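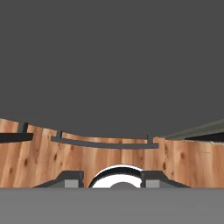
Wrist view from the simulated kitchen, with a white object between the gripper fingers.

Kitchen demos, again

Every few months a new planning stack arrives with a simulated kitchen and a success rate. The latest to reach us is Pillia, a task planner that Zorness has put on top of its existing motion controller. You type a chore, the planner breaks it into steps, and a learned policy carries out each one from the camera images.

We ran it on a desktop machine for 14 days. The install is clean and the documentation is better than most. I have doubts about nearly everything the release notes say after that.

The headline figure comes from 2000 simulated episodes, and that sounds like plenty until you read how they were set up. The kitchen layout never changes. Start poses are drawn from a narrow range. An episode counts as a success if the target object ends up inside a box drawn around the goal, with no check on whether it got there upside down. When we widened the range of start poses, the planner kept issuing sensible steps and the policy kept missing them. 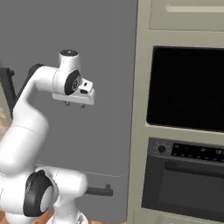 The handoff between those two layers is where I would spend the money. Pillia marks a step as done when the policy says it is done, and the policy is a generous judge of its own work. We logged 26 runs in which the planner moved on to "open door" while the item from the previous step was still sitting where it started. A simple check on finger width would have caught most of them. The hook for one is already in the API, switched off by default.

Perception is harder to assess. The wrist camera sees very little once the fingers close in, and the policy leans on it heavily. Swapping in flat gray textures for the wood hurt results more than moving the objects did. That makes me wonder what the network has learned to look at.

Zorness says version 2 will add recovery behavior and is due in November. The team at Tasthorpe has promised to run it on a physical arm, and I would wait for their numbers before rewriting any of your own code around it. If you want to poke at it sooner, turn on the grasp check, randomize the textures and save every failed run. Our config files are in the Dijkstra folder on the members' page.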